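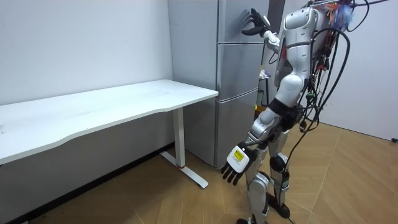 Fig. 1. Humanoid at the fridge, left arm up, hand at the upper door.

Project Course: Household Manipulation
Notes for session 4, door task
Kai Mühlbauer

Read before lab. Bring the sheet from last time, I wont reprint it.

Task for the next two weeks: open the upper fridge door, hold it, close it again. No grasping food yet. Team Urnuda has the left arm, team Begay has balance and stepping, Neltuver does logging and the stop button. Swap in June.

1. Reach

Start pose: both arms down. Left elbow bends first, then shoulder goes up. If you lift the shoulder with a straight arm the center of mass moves forward and the ankles have to fight it. We saw this in the simulator, see plot from session 3.

Approach height from the door model, not from the camera. Brushed steel gives bad depth, lots of holes. Fit the plane on the door edges and seams.

2. Contact

Fingers spread, flat. Limit approach speed to 200 mm/s in free space, then slow down well before the door. Contact threshold is in the config file, dont change it without telling the other teams.

Question from last week: why not just use position control all the way? Small error in the door plane = large force. Work it out for a stiffness of 1000 N/m and a few mm of error, then for 10x the stiffness. Hand in the numbers.

3. Right arm

Stays low. Not used for the door, but it counts for balance so keep it in the model. Begay: try a slightly forward pose and compare.

4. Cables

They run down the back and along the legs to the floor. Check slack before any step or turn. One person watches cables, only cables.

5. Logging

Joint torques at 200 Hz minimum. Name files team_run_number. Run 347 from the Vinau set is missing its time stamps, skip it for the homework.

Homework: force calculation from part 2, plus one page on how you woud detect that the door has opened. Sketches by hand are fine.

Next session: pulling, handle geometry, what the wrist can and cant do.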